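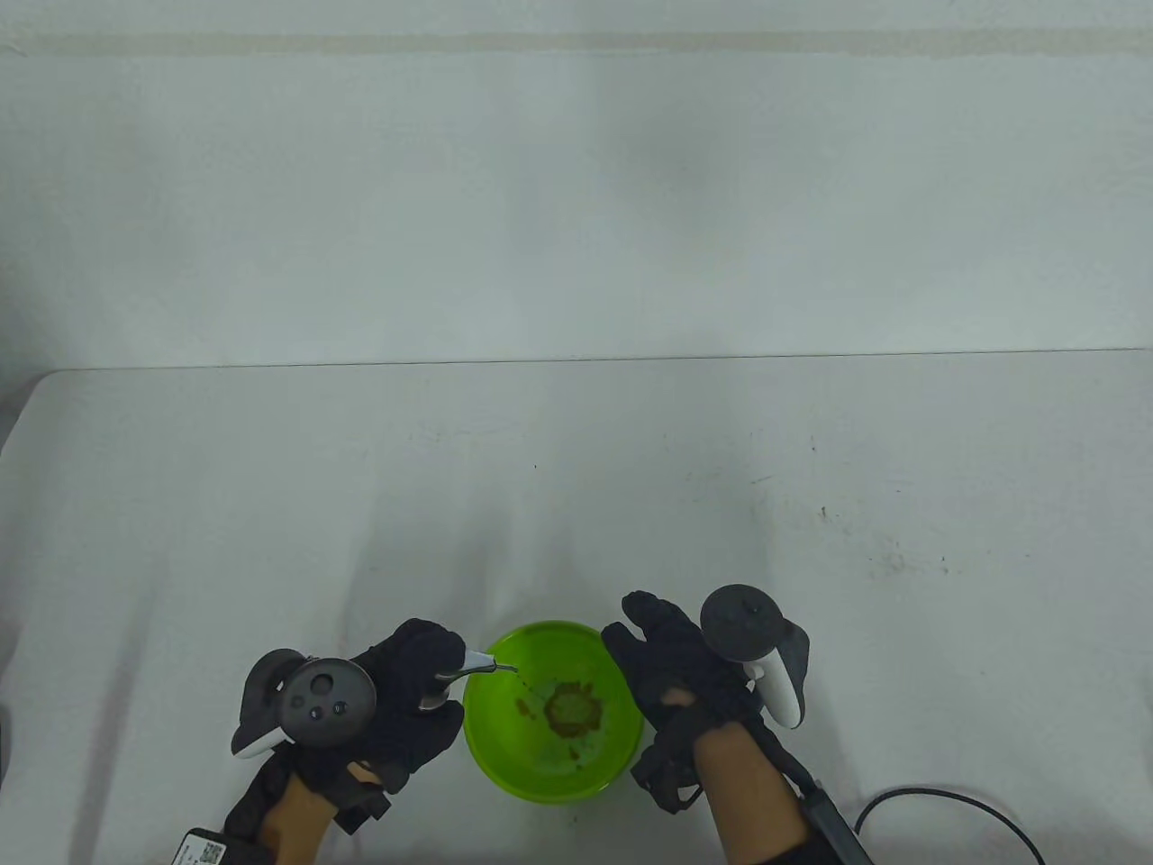
Octavian Lungu wrote under my last post that I was comparing the wrong things. His point was that a gripper is only as good as whatever you use to tell it what to do, and that I had spent three posts on jaw shapes and one line on the hand controllers. Fair enough. I had put the controller question off for months and it was time to do it.

So this post is about controllers, with some gripper notes at the end because I can't help it.

The job I picked is a fussy one. There's a green plastic bowl with a little brownish-green muck in the bottom, and a pair of metal tweezers. The task is to get the tips over the rim, pick up a bit of the muck, lift it clear and put it back somewhere else in the bowl. I do it by hand with everything strapped on, and that gets recorded as the reference. After that I do the same thing through the arm. If the recorded hand path is bad, the arm path will be bad too, so most of the work is in the first half.

The setup is a glove on each hand, black, with padded fingers, and a tracked VR controller on each hand as well. I only want the position and angle of the hand out of the controllers. The two I ended up with don't match. One is dark gray with a round ring, and the other has a white handle with a black ring on top. I did not plan it that way. I had a pair of each and after a while I was mixing them to see which one complained first.

The tracking on the two is closer than I expected. With my hands still on the table, both drift by an amount I don't care about. The trouble comes when the rings get near each other. Working over a bowl this size, your hands are only a bowl's width apart, and if you roll one wrist inward the rings can hide each other from the headset. The gray one recovers with a small jump. The white one takes longer but comes back smoother. For picking at things with tweezers I'd take the small jump, since I can find it in the log and cut it out. A slow slide back into place looks like real motion and gets through my filter.

Weight matters more than I thought it would. The white one sits a bit farther off my hand the way I have it mounted, and by the end of a set I'm holding that arm differently. You can see it in the wrist angle, which creeps up from the first run to the last. I did 18 runs with the gray on the left and the white on the right, then took a break and did the same number with them swapped. The creep followed the white controller to the other hand. I was glad to have that settled, because I had been blaming my shoulder.

Gloves next. I tried the Clasex pair first and gave up on them. The fingertips are thick enough that I couldn't tell if the tweezers were closed. The pair I'm using now has thinner padding and I can feel the tips meet most of the time. The cuffs are a mess of straps and loose tabs, and one of the tabs likes to get under the wrist band when I put it on. I have started doing the band first and the glove second. It's slower but I stopped having to take it all off again.

The cable needs watching too. It runs in from the front edge on my right, and if I leave too little slack it tugs when I reach. I leave a big loop of it on the table now.

On to the arm side. I'm running a Halliday arm with a Zundico two-jaw gripper, and for this test I also borrowed back the Kostier gripper I sold to a friend in June. I won't repeat the whole spec comparison from the last post. The short version for this task:

Zundico: The jaws close evenly and it holds the tweezers by the flat part without turning them. It has a minimum grip step that is too coarse. The tweezers go from open to fully closed in what feels like two clicks. Out of 18 tries it got something out of the bottom of the bowl and kept hold of it 9 times.

Kostier: Much finer steps, and you can half close the tweezers and wait, as you would with your fingers. The pads are soft though, and the tweezers rotate in them if the tips touch the side of the bowl. I gave up on keeping a proper score because I kept stopping to straighten them. When it didn't rotate it was clearly better.

I may put the Zundico pads on the Kostier. The screw holes look like they line up but I haven't measured.

One thing I got wrong early on was logging rate. I had it set high, and a full session came to almost 2,000 files because I was splitting on every pause. Tweezers work is nearly all pauses. I changed it to split on a button press, using one of the two small face buttons on the gray controller, and now I get one file per run. It does mean pressing a button with a padded thumb while holding tweezers, and a few runs end with a little twitch where I did that. I trim the last part of every file to be safe.

I also stopped using the table reference marker. The tabletop is white and a bit streaky and the marker kept peeling, so I calibrate from the far edge of the table and check it once before each set. It has been fine for this. I wouldn't do it for anything that needed real accuracy across the whole table, but all the action is in one bowl.

As for Octavian's point, I think he was mostly right. Swapping the controller changed my results on the same gripper by more than I would have guessed. My plan is to stick with gray on both hands for the next round and keep the white ones for big, slow moves like pouring, where the smoother recovery would help.

Still to do: the pad swap, a lighter mount, and something wetter or stickier in the bowl. I also want to try a shallower angle coming in over the rim. When I work by hand I come in low from the left and it feels natural, and the arm doesn't like that path at all. It wants to come straight down. I haven't decided if I should change how I record or let the planner fix it. If you've dealt with that on a Halliday, leave a comment and tell me what joint limits you used.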